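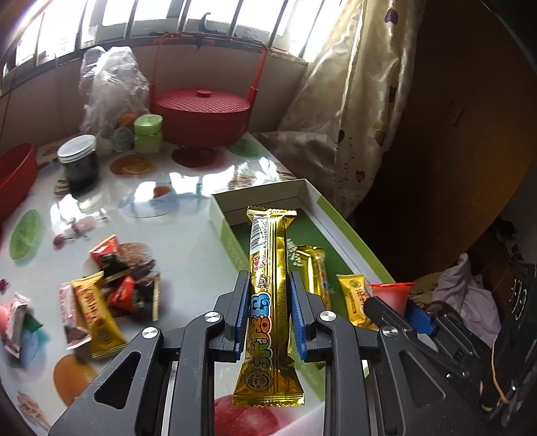
A snack in a gold wrapper, with the open box on the table behind it.

Nullodard Homework Room
Second progress report to Fundlow
Written by Kiran Chaudhary, room coordinator

Hi all, and thanks for the extra week on this. I know the form asks for headings in a certain order and I've mostly stuck to it, but the part on "learning" ended up spread all over the place so please don't hunt for it. I wrote this over a few evenings and it shows.

Where we are

The room is open Mondays through Thursdays after school and has been since the fall, apart from the week the boiler went out. We're in the long room on the ground floor of the Nullodard building, the one with the windows onto the parking lot, and the move down from the second floor has been the best thing we did all year. Parents can see in! Kids can see their ride pull up, so there's no more running down the stairs every few minutes to check. We lost the storage closet in the move and I miss it every single day.

On a regular afternoon the first kids come through the door pretty much the minute the middle school bus lets them off, and the high schoolers drift in later, usually hungry and usually claiming they have no homework. The first half hour is loud. We used to fight that and now we don't. They eat, they talk, somebody always needs to charge a phone, and then Fouzia Niazi rings the little bell and it gets quiet enough to work. It's not silent and I wouldn't want it to be.

The grant asked us to reach kids in grades six through ten. We're strongest in six and seven and weakest in ten, same as I told you last time. Tenth graders have jobs and practice and little brothers to pick up, and I can't compete with that and don't really want to. What has helped is letting them come for one thing only. A kid who needs an hour on a chemistry lab can come in, get the hour, and go. Before December we were asking everyone to sign up for the full afternoon, and I think we scared off a bunch of the older ones that way. That was my rule, and I'm glad Fouzia talked me out of it.

Math

You asked for more detail on math so you get a lot of it.

We started the year with worksheets. They came from a big binder I inherited, sorted by grade, and the idea was that any helper could pull the right page for any kid. It was a good idea on paper. The trouble was that the kids who needed sixth grade pages were in eighth grade, and the grade was printed right there in the corner in fat type, and you can imagine how that went over. Bence Medve spent a weekend retyping the whole fractions section with no grade on it and different names in the word problems, and we've been using his version ever since. Same problems, basically. Much less sulking.

The second change was the wall. We painted the end wall with whiteboard paint (this is line 4 in your budget, the paint and the rollers) and now the kids do their math standing up if they want to. I figured it would turn into doodles by the second week and some of it did, there's a very long snake that nobody will let me erase, but the standing up has been great for the wiggly ones. They'll do a whole page of equations on a wall that they would never do at a table. They also check each other more, because everything is right there at eye level and they love catching a mistake.

What isn't working is algebra. We have plenty of people who can explain fractions and not enough who can explain why you flip the sign when you multiply an inequality by a negative. Bence can, and I can on a good day. When he's out we tell kids to bring it back on Wednesday, and that's not much use when the quiz is Tuesday. I'd like to spend part of the next payment on a paid math helper for two afternoons a week. More on that under money.

Reading and writing

Quieter progress here. Daniyal Satti took over the reading corner and the first thing he did was get rid of most of the books. I was horrified for a day or so. But he was right, half of them were donated encyclopedias and picture books for toddlers, and once those were gone you could see the good ones. He put what was left face out on the rail like in a store. Kids pick things up now. The graphic novels are falling apart, which I choose to see as success, and we've taped the spines twice.

The essay help is mostly me. It goes in waves, with nothing for weeks and then every eighth grader in the county has a persuasive essay due on Friday and they all picked school uniforms. What I've learned is to make them tell me the essay out loud first. They'll talk for ten minutes straight, perfectly clear, with examples and everything, and then sit down and write "Uniforms are bad for many reasons." So now I type while they talk and hand them the page and say there, that's your draft, go fix it. Some teachers might not like that. The one who stopped by in the winter did, and she took the idea back with her.

We also put together a booklet of student writing, which was in the original proposal as a "maybe." It happened! Durrani did the printing and gave us a decent price, and the kids chose the cover by voting, three rounds, with campaigning. There was a typo in the title of one poem that I didn't catch and the poet did, immediately. We fixed it by hand with a pen in every copy, and she supervised.

Snacks

I know this is a tiny line in the budget but it takes up a lot of my brain. Kids can't do homework hungry, and lunch at the middle school is so early that by the time they get to us they're starving. We started with whatever was on sale. Then we asked families if they had ideas, and that turned into the nicest surprise of the year, because people began sending things in that they buy for their own kids, and now the snack shelf is a lot more interesting than the granola bars I was getting. Kids trade. They read the packages to each other, and sometimes one of them translates for the table.

We do have to be careful about allergies and we tightened that up. Everything stays in its own packaging with the ingredients on it, and if none of us can read the ingredients it goes home with a grown-up and doesn't get handed out. There's a card for each kid with an allergy taped inside the cupboard door. We've had no incidents.

Sign-ups and attendance

You'll remember that we were going to switch from the paper sheet to Plundel. We switched. Then we switched back, and then we settled on doing both, so let me explain because I know it looks silly.

Plundel is fine for parents. They can see which days are open, they can message us, and it sends them a reminder, which has cut down on the phone calls. What it's bad at is a kid walking in the door with a backpack in one hand and a slice of pizza in the other who doesn't remember a password. So the kids sign the paper sheet on the clipboard, and Zeeshan Rajput types it in at the end of the week. It takes him less time than we spent on password resets. He also cleaned up the duplicate names, and there were plenty.

The attendance export is going to you as a separate file. Please ignore the column labeled "status," it doesn't mean anything and I can't find how to turn it off.

Money

Spending is close to plan. We're under on supplies, mostly because of a giant box of notebooks that the dentist's office down the street gave us, and we're over on heat, which was hard to guess at when we were moving rooms. I'd like to shift $1,000 from supplies to staffing so we can bring in that paid algebra person for the rest of the school year. At two afternoons a week that gets us through to the last week of classes with a little bit left over. If you need this on the official change form, let me know and I'll fill it out again, but I believe I sent the same form for the paint and was told an email would do.

Printing came in a little under the quote. Furniture is done, we won't be asking for more furniture. The folding tables are heavy but they're solid, and the kids can set one up faster than I can.

The one cost I didn't plan for was background checks for new helpers. We had 11 people ask to help after the open house, which is wonderful, and each check has a fee. Not all of them stuck around, but we paid for every one of them up front. Next year I'd put it in the budget as its own line.

Things that went wrong

You said to be frank in this section so.

The boiler, already mentioned. We were closed that whole week and I was too slow to tell families. A couple of kids got dropped off at a locked door in the cold, and that should not have happened. We've since made a phone list, on paper, and each of us has a chunk of it to call.

The Friday game afternoon didn't take off. We tried it for a month and it was mostly us playing checkers with each other. I've dropped it and I'd like to leave it dropped.

Parent evening was on the same night as the band concert. Of course it was. Whoever came had a nice time and ate a great deal of rice, and next time I'm checking the school calendar first.

And the noise. The office upstairs has been patient, but they do hear the chairs. We put felt pads on the legs and they fall off. If anyone at Fundlow knows of felt pads that stay on, I am all ears.

What's next

Between now and summer I want to get the algebra help going, finish a second booklet (the kids have already started arguing about the cover), and run a short session for families on how to read the online gradebook, since I get asked about it at pickup practically every day. Daniyal wants to try a lunchtime book group at the middle school itself. The principal has said yes in principle and we're waiting on a room.

I'd also like you to come by. Tuesdays are the busiest and the most fun, and Wednesdays are better if you'd like to hear yourself think. Park on the side street, the lot is full of pickup by four. Just send me a note a day or so ahead so I can save you a chair.

Kiran

Attached: attendance export, budget sheet, booklet (PDF, with the typo still in it, sorry)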